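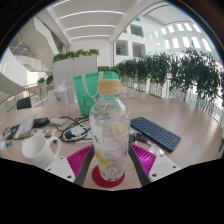 Looking After CDs and Boxed Albums at Home

Updated 17/09/2018

Pop albums used to come in a jewel case and fit on a jewel case rack. A lot of them now arrive as a photo book, a cardboard sleeve, a folded poster and a disc pushed into a foam hub on the back page. They don't stack well and they scuff easily. The tips below are for ordinary rooms with ordinary shelves.

Getting the disc out

Press the center of the hub with your thumb and lift the disc by its edges with the other hand. If the hub is foam and grips too hard, work around the inside of the hole with a fingertip, a little at a time. Never bend the disc up from one side. Foam hubs sometimes break down after a few years and leave crumbs or a sticky ring. If yours has started to do that, move the disc to a plain paper or plastic sleeve and keep the sleeve inside the book.

Cleaning a disc

Most discs that skip only need a wipe. Hold the disc under lukewarm tap water, put one small drop of dish soap on the playing side and spread it with a fingertip. Rinse well and shake off the water. Dry with a clean lint-free cloth, moving in straight lines from the center hole to the outer edge. Wiping in circles can leave a scratch that follows the track, and those are harder for the player to read past.

Don't use window cleaner, nail polish remover or paper towels. Toothpaste gets recommended a lot for scratches. It is an abrasive, and I would save it for a disc that already won't play and that you could replace.

The label side needs care too. On a CD the reflective layer sits just under the printing, so a deep scratch there usually can't be fixed. Don't write on it with a ballpoint pen.

Removing price stickers

Check what the sticker is on first. If it's on the shrink wrap, cut the wrap away and you're done. On a jewel case, warm the sticker with a hair dryer on low for 30 seconds, lift a corner with a fingernail and pull back slowly. Leftover glue comes off with a dab of cooking oil, then soapy water. Take the disc and the booklet out before you start.

On bare cardboard, leave oil and water out of it. Use the hair dryer in short bursts and stop if the surface starts to lift. A sticker is better looking than a torn cover.

Flattening a poster

Folded posters: open them up, lay them face down on clean paper, cover with a second sheet and put a few heavy books on top. Leave for 2 weeks. The creases will still show but they won't stand up.

Rolled posters: roll them loosely the opposite way for an hour, then put them under books in the same manner. I have used the Raltent shipping tubes for the ones I don't hang, and they're fine, though the end caps are tight and need tape over them if you travel.

Shelving

Stand photo book albums upright, like books, and fill the row so they don't lean. A leaning album will warp at the spine by the end of a summer. Very large boxes can lie flat, heaviest at the bottom — no more than four high, or the lowest lid starts to sink.

Keep the shelf away from radiators and direct sun. Pink and purple spines fade first. Leave a finger's width between the books and an outside wall so air can move.

Measure the tallest album before you buy anything. My Hurnex cube shelf takes most things, but a few of the newer Japanese limited editions have to go in sideways. For plain jewel cases a shallow rack 16 centimeters deep is plenty.

Photo cards and small paper

Use sleeves marked acid-free and PVC-free. Soft PVC can stick to glossy ink in a warm room. Slide the card in from the side with the longer opening if there is one, and wash and dry your hands first.

Keep a list

Once you're past a couple of shelves, a simple spreadsheet will stop you from buying the same repackage twice. Artist, title, version, what's included, which shelf. I do mine in March, when everything comes down for dusting anyway. Put loaned albums in a separate column, with the date they left the house.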